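Nildale Doll and Costume Club
Minutes of the summer meeting, July 17, 2021
Taken by Afonso Bettencourt (I lost the draw again)

We got going a little late, as the coffee took forever and half of us were still admiring the new shelves. Minutes from the June meeting were read out and accepted, with one fix: the fabric store we liked is Nellier, and I had written it down as two different things in two different places. Sorry, Nellier!

Money. We have 933 dollars in the account. The window display fee brought in most of that, and the rest came from the pattern swap. We agreed to keep 800 set aside for the fall show at Nalau and not touch it, even for the really nice buttons. (I asked about the buttons. The answer was no.)

Sleeves and hands. This took up most of the meeting and I didn't mind one bit. The question was how to get a long sleeve over a stiff hand without snagging the fingers, which everybody who dresses mannequins has sworn about at some point. We talked about bunching the whole sleeve up first, the way you would with a sock, against feeding it on a bit at a time from the cuff. The bunching people won by a mile. I'm still a feeder, and I want that in the minutes. We also got into color, and I think orange is a great choice for practice because you can see every fold in it, even from the back row.
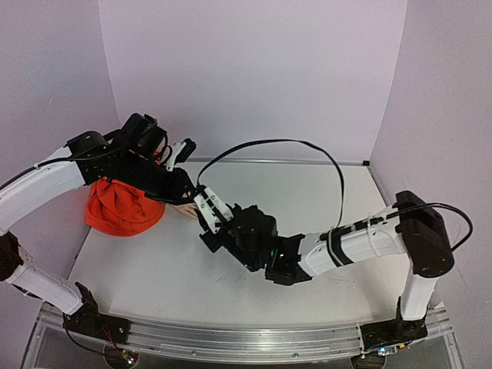
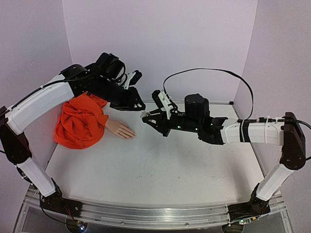

Sleeve practice: the orange cloth and the hand on the white table.

After that we went back and forth on whether spread fingers or closed fingers are worse. Spread fingers, no contest, and a thumb that sticks out is the worst of all. Somebody brought up the old trick of slipping a thin plastic bag over the hand first so the fabric slides, and then pulling the bag out through the cuff. I tried it at home with a knit top and it went on beautifully, but the bag tore on the way out and I spent the evening picking bits out of the ribbing. Use a thicker bag! We will try 2 kinds at the next meeting and write down which one wins.

Knits came up too, of course they did. The feeling was that a loose knit forgives you and a woven cuff never will, so anyone sewing for the show should leave an opening at the wrist and close it with a snap.

Nalau show. We have a table and a half, near the door, which is drafty but everyone walks past it. Setup starts at 10 and I would love for people to be on time, me included. Pinheiro is lending us the garment rack again and they only ask that we bring it back with all of its wheels. Labels should be handwritten, dark ink, nothing fancy.

Still to do: I'm typing up the sleeve notes and looking for bags. The label cards need cutting. The rack has to be picked up the evening before, and we still need a car it will fit in, so please speak up if yours has seats that fold down.

Meeting closed after the last of the lemon cake.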